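Home / Small Spaces / Desk & Office

Desk in the alcove, a thread. Posted Aug 7, 2023

1/ I'm getting the built-in desk back into working order. It sits in a recess with walls on three sides, so everything that lands on it gets pushed to the back and stays there.

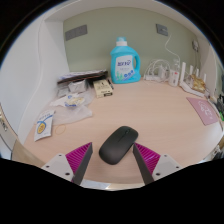

A reply from Navickas: a desk walled in like that turns into a shelf within a month, and the only fix I ever found was clearing the back edge first and leaving the front for last.

14 replies 3 reposts

2/ Fair point, and I'm going in that order. The back edge is where the trouble is. Power strip, white charging cables coiled up on each other, adapters, and a bottle or two standing next to them.

3/ The blue laundry detergent bottle has been against the back wall since we painted. The washer is down the hall and the desk was the nearest flat surface. It's going on the shelf over the washer today.

4/ Paint, for the people who asked last time: the back wall is Patine, a pale sage green. The side is plain white. I did the green in January, two coats, with a small roller. The corner where the colors meet took longer than the rest of the wall.

5/ I would not put the dark color on the side walls in a recess this size. I tried a test patch and it made the whole thing feel like a cupboard. White on the side and green at the back was the better choice.

22 replies 9 reposts

6/ Cables. Everything gets unplugged first. I lay the cords out on the floor and match each one to a device. Any cord that doesn't match a device goes in a bag, and the bag goes in the hall closet until the end of the year.

7/ Result: three cords with no device. One of them is for a phone I traded in two apartments ago.

8/ The ones that stay get a hook and loop tie each. I don't use zip ties on chargers. I end up cutting them every time something moves, and once I nicked a cord doing it.

9/ The power strip is going up off the desktop. I bought the Starkton tray, which screws to the underside of the desk at the back. It came with short screws, good for a thin top. Check the thickness of yours before you drive anything in.

10/ Somebody asked why not run it along the wall. The wall switch is on the right and I want to keep that side clear so I can reach it without leaning over things. There's a thin white cable hanging down near the switch as well. I'll pin that one into the corner with clips.

31 replies 5 reposts

11/ The vent panel on the upper left stays uncovered. I had a plan for a pegboard across the full width of the green wall and dropped it for that reason. A narrow board in the middle would work. I haven't decided.

12/ The overhang above helps less than you'd think. It throws a shadow over the back of the desk in the evening. I'm looking at the Indent light bar, 800 mm version, stuck to the underside. The listing says 2000 lumens at full, which is more than I need, but it dims.

13/ If you have used that bar under a low shelf, tell me if the glare is bad when you're sitting down. The reviews are mostly people who put it in kitchens.

14/ The mouse is the one thing that never moves. It's a plain black wireless one and it works, so it stays. I'm skipping a mouse pad. The light wood is smooth enough, and I'd only have to lift the pad to wipe under it.

15/ Cleaning the top: damp cloth, then a dry one straight after. A drop of dish soap for rings. I stopped using spray on it when the finish started to look cloudy near the front.

18 replies 2 reposts

16/ Rule for the back edge from now on: one power cord coming up, one lamp cord if I get the light, and no bottles. Water goes on the right, close to me, where I'll drink it and take it back to the kitchen.

17/ Still to do: the tray (need a shorter bit for the drill), cable clips, and touching up a scuff on the white side. I have some of the wall paint left but the lid was on crooked, so I'll have to see what shape it's in.

18/ Someone wanted the depth of the desk. I'll measure it when the tray goes in and add it to the end of the thread.

1323 likes 96 bookmarks

Get new threads by email. You can unsubscribe at any time.

We use cookies to remember your settings. Accept / Manage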